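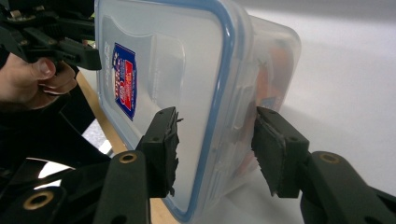 Odair Honorato has been making his own lunches for 32 years, and he still gets excited about a cold noodle salad!

"People think a packed lunch is a punishment," he laughs. "Mine's the best bit of the morning. I start looking forward to it at 5."

He runs Plallia, a lunch club where members swap boxes twice a month, and it's grown like mad (3,630 lunches swapped by last November). His favourite so far came from Đạt Văn: pickled carrot, cold pork and far too much mint. 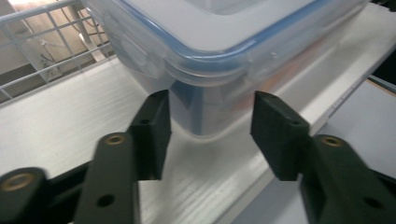

"I asked him for the recipe and he said there wasn't one," says Odair. "He just tastes it until it's right. So I tried that, and mine was awful, but the next go was lovely."

And his tip for beginners? Dressing goes in a separate pot, always. "Then cook double at dinner. You're halfway there before bed."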